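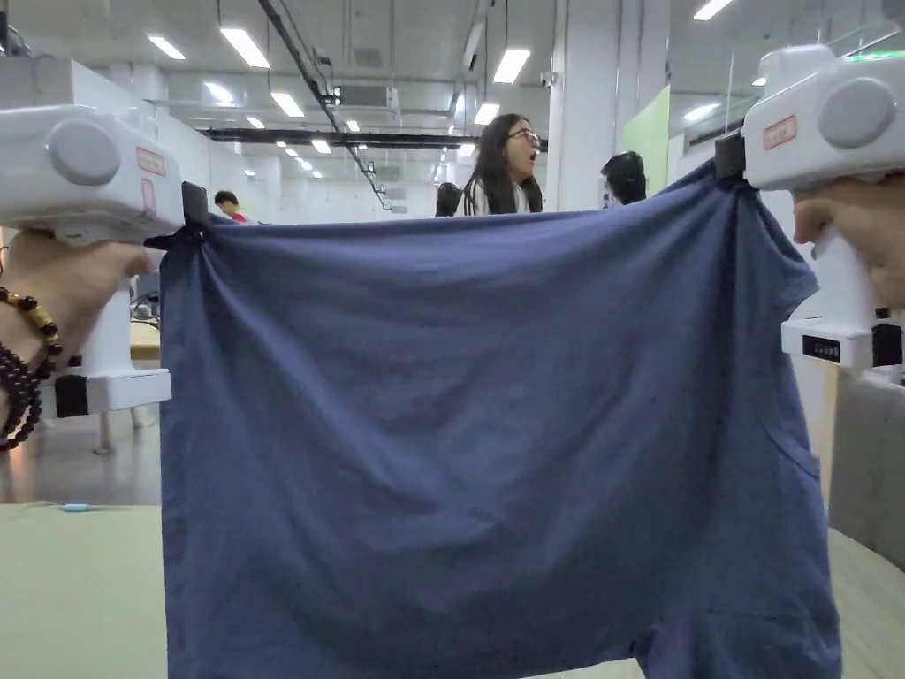 Why does a T-shirt get wrinkly?

Hi, I'm Muthu Marar, and I fold a LOT of laundry. Have you ever held up a shirt by two corners, like the navy-blue cloth at the top? Look for the slanting folds that start at each corner. Why do they go that way?

Cloth is heavier than it feels! When you hold it at just two spots, those spots have to carry all of it. The threads get pulled toward them, and the cloth in between bunches up into folds - a bit like a curtain.

Try it yourself

1. Grab a clean T-shirt and pinch it at 2 corners.
2. Pull your hands apart slowly. Which folds get flatter?
3. Give it a gentle shake, lay it on a bed and smooth it with your palms for 30 seconds.

My shirts still come out a little crooked, and I've been folding them since I was 7!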